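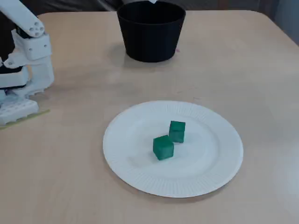 小物の整理と収納を学ぶ講座「カレサンス」が2月、ラムデール生活文化館の工作室で始まった。主催は暮らしの講座を手がけるファダンスで、参加費は1回375円。専用の仕切り箱や収納用品は使わず、家にある紙皿を仮の置き場にして、机に出した物を見直していく。教材は緑色のキューブで、縁に細かい溝の入った白い丸い紙皿に二つ、互いに触れないように離して置くと、間に皿の面が残る。皿の向こうには黒いプラスチックの鉢が立つ。鉢のように背の高い物と平たい皿を同じ机に置いたとき、手前をどれだけ空けておくかも、講座で取り上げる内容の一つだ。

講座を考えたのは、ファダンスで企画を担当するリヤ・エジグさん。以前は引き出しの中を整える講座を開いていたが、受講者から「引き出しに入れる前の段階で手が止まる」という声が続いた。机に出した物をどこに寄せておくか決められず、結局は元の引き出しに戻してしまうという。エジグさんは「しまう場所を決めるのは後でかまわない。まず一度、皿に載せてみてほしい」と話す。

1回の講座は2時間。前半は全員が同じ形の物を使い、皿の上での置き方を練習する。後半は各自が持ち寄った小物に移る。初回には7組が申し込み、裁縫道具や文房具、電池、鍵、ボタンなどを持ってくるよう案内が出された。刃物や液体の入った容器は持ち込めない。

前半で同じ形の物を使うのは、物の種類に気を取られずに置く位置だけを考えるためだという。練習は、皿の中ほどに一つだけ置くところから始まる。次に二つ目をどこに置くかを決める。隣に寄せるか、離すか、縁に近づけるかで、後から加える物の入り方が変わる。置いた後は一度手を引き、椅子に座ったまま皿全体を見る。置き直しは何度してもよく、早さは競わない。
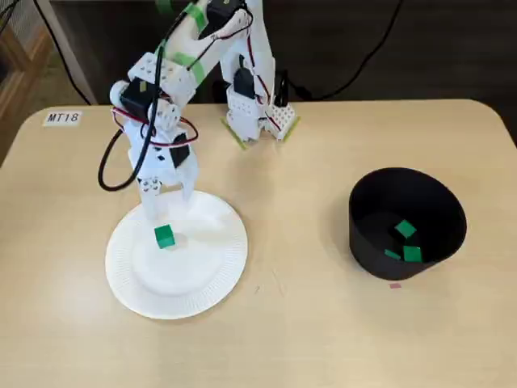 紙皿の上に置かれた緑色のキューブ。ラムデール生活文化館の工作室で

紙皿を選ぶまでには、いくつかの入れ物を試した。浅い箱は四隅に物がたまりやすく、布を敷く方法は、持ち上げて動かすときに中の物が寄ってしまった。陶器の皿は安定するが、持ち運ぶには重い。紙皿は軽く、机の上で向きを変えやすい。名前や日付を裏に書いておけるのも便利だったという。ファダンスは今期の講座用に188枚を用意した。折れたり汚れたりしていないものは、次の回でも使う。

会場の工作室は、生活文化館が工作や手芸の教室に貸し出している部屋で、汚れを拭き取りやすい机がそろっている。館の担当者によると、暮らしの整理を扱う講座の利用はこれまで少なかった。講座の後には机を拭き、使った物を元の棚に戻すところまでを参加者が行う。この片付けも2時間の中に含まれている。

後半の進め方は、持ってきた物によって少しずつ異なる。裁縫道具であれば、よく使う物を最初の皿に、しばらく使っていない物を次の皿に置く。文房具の場合は、書く物、留める物、切る物のように用途で分ける人が多いとみて、講師が別の分け方も紹介する。迷った物を置く皿も一枚用意し、その皿がいっぱいになったところで作業を止める。捨てるかどうかは、その場では決めない。

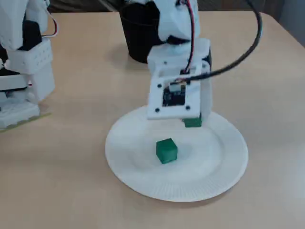 講師を務めるルティリオ・フィゲロアさんは、ラシディ地区で長く模型教室を開いてきた。細かい部品を扱う教室で、作業の前に皿を並べておく習慣が講座のもとになった。フィゲロアさんが参加者に勧めるのは、最初から皿を埋めようとしないことだ。白い紙皿の中ほどに緑色のキューブが一つあると、周りに残った平らな面がよく分かる。次の物はその面のどこに下ろしてもよいが、縁は少し高くなっているので、またがるように置くのは避けた方がよいという。「部品でもボタンでも、傾いて置かれた物は後で取りにくい」とフィゲロアさん。皿と物の色に差があることも、見落としを減らすうえで役に立つと説明する。

家庭で試す場合、フィゲロアさんは机全体ではなく、手の届く範囲から始めるよう勧めている。用意するのは紙皿と、分けたい物だけ。皿は重ねずに並べ、作業の途中で席を立つときは皿をそのまま残しておく。家族が使う食卓で行うなら、食事の前までに終わる量にとどめ、残りは翌日に回す。小さな子どもがいる家庭では、ボタンや電池などを出したまま離れないよう注意を促している。

ファダンスは、置き方の手順をまとめた見開きの紙を会場で配る。紙皿を上から見た略図に、最初に置く位置と空けておく場所が示され、余白には自分の持ち物を書き込める。以前の引き出しの講座を受けた人には、同じ紙を郵送することも検討している。

申し込みは生活文化館の窓口で受け付ける。各回とも机の数に合わせて締め切り、1組につき机を一つ使う。家族や友人と一緒に申し込むこともでき、同じ組であれば参加費は1人分でよい。小物を持参できない人には、会場にあるボタンとクリップを貸し出す。問い合わせは生活文化館の講座係まで。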